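Search products Go

Prilen foam finger pads, revision 2
For Trurgate hand-held grippers. Sold in sets of 2.

We love these pads, and we're very glad to have them back in the catalog! The first batch let us down. On some sets the glue gave way along the lower edge, the foam crept, and whatever was being held could slip out with no warning. Dresham stopped shipping in October and we pulled our own stock the same week.

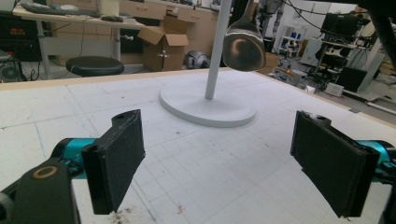 The slips came mostly with smooth, heavy things held near the tip. A pad that had passed its morning check could let go by late afternoon, so please don't trust a quick look if you still have first-batch sets.

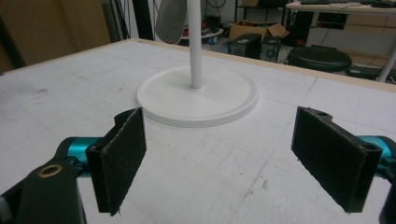 Revision 2 has a new glue from Halilović and a wider bonded strip. Ours went 780 grips before we swapped them, and the bench set is at 1390 and still going, which made our month.
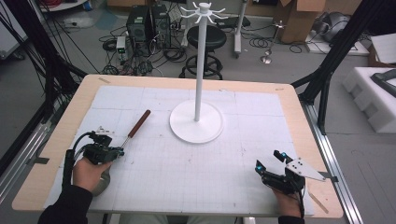
Slow test grips are the best way to find a bad pad. Start with something light and work up. A tool with a wooden handle and a thin metal shaft, lying flat on the board, makes a good pick; try it by the handle, then by the shaft. Stop if the foam shifts at all.

First-batch sets are replaced free.

Contact us | © Prilen | Back to top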